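Robot Learning from Demonstration
Handout 5: Collecting data with hand-held grippers
Notes by Pankaj Dwivedi

Last time we looked at teleoperation, where a person drives the robot arm and the arm's own joints are recorded. Today's method leaves the arm out of the recording. A person holds a gripper in the hand, does the task, and a camera on the tool records what the gripper meets. The policy is trained on those recordings and later run on an arm with a matching gripper.

What gets stored
Each demonstration is a video plus two signals: the path of the tool through space, and the opening of the jaws. The path is worked out from the video and the motion sensor together. If tracking is lost part way, the whole demonstration is dropped. In the Gundum set, 167 demonstrations were left after this check.

Why homes and why cloth
Cloth has no fixed shape, so there is no single pose to estimate. The policy has to find a usable edge or corner from the picture alone. Pattern makes this harder. A printed line can look much like a fold, and a garment lying on a printed blanket gives edges that belong to neither task nor grasp. Models trained only on plain cloth over a plain table tend to close on the wrong layer.

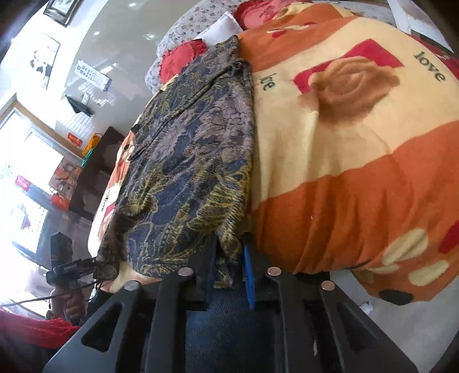 Fig. 2. View from the tool camera, with the gathered end of a garment between the pads.

Points to note for the exercise
Action labels are relative to the current tool pose. We do not use room coordinates, which change with every home.
With two grippers, each has its own video and path. The two clocks must be lined up before training.
Split the data by home. A random split puts the same bedding in both training and test, and the score will look too good.

Exercise (8 marks)
Train the Delley baseline twice, once with each split, and report both scores. Explain the gap in a short paragraph. Hand in by April 30, 2023.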